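4.3 Setting up redirects for moved pages

Use this section when you have changed the address of a page and want visitors and search engines to reach the new one. You need an Editor or Owner login for Handiteo.

1. Open Site tools and choose Redirects.
2. Click Add new.
3. Type the old address in the From box. Leave out the domain name and start with the forward slash.
4. Type the new address in the To box.
5. Set the type to Permanent (301). Use Temporary (302) only if the old page is coming back.
6. Click Save, then Test. The result should show one hop and a status of 200.

Note: Capital letters matter in the From box. If the old page was linked both ways, add a redirect for each spelling.

Handiteo checks new redirects every five minutes, so a rule may not work the moment you save it. Wait and run the test again before you change anything.
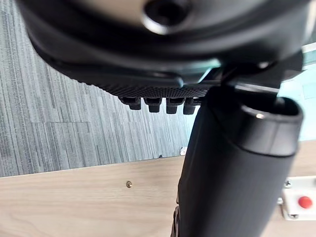
Once the test passes, update the links in your own menus and articles so that they point straight to the new address. The Links report lists every page that still uses the old one.

7. Go to Sitemap and click Rebuild.
8. Submit the new sitemap in your search console account.

Caution: Do not point a redirect at a page that is itself redirected. Chains of more than four hops are blocked and visitors will see an error page.

Keep each rule in place for at least a year — search engines can take months to drop an old address. To import a long list from a file, see section 4.5.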